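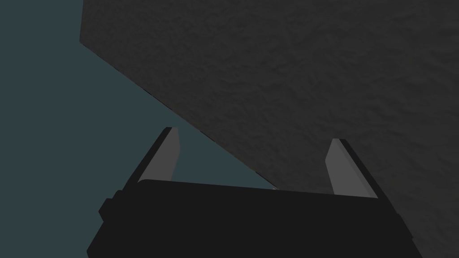
Two fingers, one grip.

Home Kitchen Repairs Garden Contact

By Ohemaa Amoah
November

How to open a jar that has decided against it

Every pickle jar in Hidlow is sealed by someone with a grudge. Before you call a neighbor, try the following.

Dry the lid and your hands. Wrap a wide rubber band around the lid and twist. If it stays put, hold the lid under hot tap water for 2 minutes, dry it again, and have another go.

Still stuck? Slide the tip of a spoon under the rim and pry gently until you hear a pop. Gently, I said. I once chipped a jar of my aunt's plum jam and we ate toast plain for a week.

Please don't bang the lid on the counter. It dents the lid, and my counter in Pestholm still has the marks.

Wipe the threads before you put the lid back on, or you'll be reading this page again by Christmas.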